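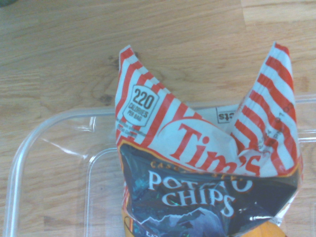 Tim's potato chips, open, in a clear plastic container.

I spent most of an October afternoon at the Ralby College open day for its new Women's and Gender Resource Center, and I can report that the signs were excellent. There was one at every turn of the Ngata Building, including a turn that led to a locked stairwell. The center itself is on the second floor, in what used to be the testing office, and a few of the old notices about silencing your phone are still up.

I went because I write about health and campus life, and because the invitation promised a talk on body image "with time for honest exchange." I have been to a lot of talks with time for honest exchange. It usually means a man in the back row with a comment more than a question.

The tour came first. Our guide was a second-year nursing student who had clearly been handed the script that morning and who dropped it by the second room, to everyone's benefit. She showed us the lending library, which has 706 books and a sign-out sheet on a clipboard. She showed us the quiet room. It shares a wall with the dance studio, and we stood in it respectfully while somebody next door learned to tap. She showed us the pantry shelf, where students can take soap, pads, socks and soup without filling out a form. The old pantry had a form. It asked for household income and a mailing address, and she said people used to look at it, put it down and leave.

Then the numbers, from a poster by the door. The student health office at Ralby handled 3,163 visits last year. The counseling side has 2 full-time staff. I read that line again to see if there was a footnote. A woman beside me, who had brought her teenage daughter and was taking the whole thing very seriously, asked when a third person might be hired. She was told that the request was "in the process." The daughter wrote this down.

The talk was at three in the big room, with the chairs set in a circle. I don't love a circle. You can't check your watch in one. The speaker was a graduate of the college who now runs a small support group called Sililine for people who have had a bad time with doctors over their weight, and she began by asking us to think of the first unkind thing we had ever been told about our bodies. The room went very quiet, apart from the tap class.

What she had to say was plain and, I thought, good. She talked about going in with a sore ear and coming out with a diet sheet. She talked about how the words "healthy choice" get used on people who work nights and buy their dinner from whatever is open. She had a long and very funny section about waiting room chairs with arms. She pointed out that our own were narrow and hard and had plainly been bought by the hundred. A number of us shifted in them.

She was less sure when the talk turned to what the college should do about it. There was a call for better training, which I have heard at every event of this type since I was young enough to sit cross-legged at one. She wanted clinic staff to ask permission before weighing anyone, and that at least is something you could start tomorrow with no budget.

Questions ran long. The man in the back row didn't come, or perhaps the circle defeated him, having no back row. A student asked how you keep from passing this stuff on to your little sister. The speaker took her time and said she was still working on that with her own.

Afterward we were invited to sign up for Folo, the college's new peer program, which pairs a first-year student with an older one for a weekly walk. I asked what the name stood for. It doesn't stand for anything. It has a logo, though, and a tote bag, and I now own the tote bag.

The center is open from nine to five while classes are in session. Use the east entrance of the Ngata Building and take the elevator. Ignore the arrow by the water fountain, which is the one for the stairwell.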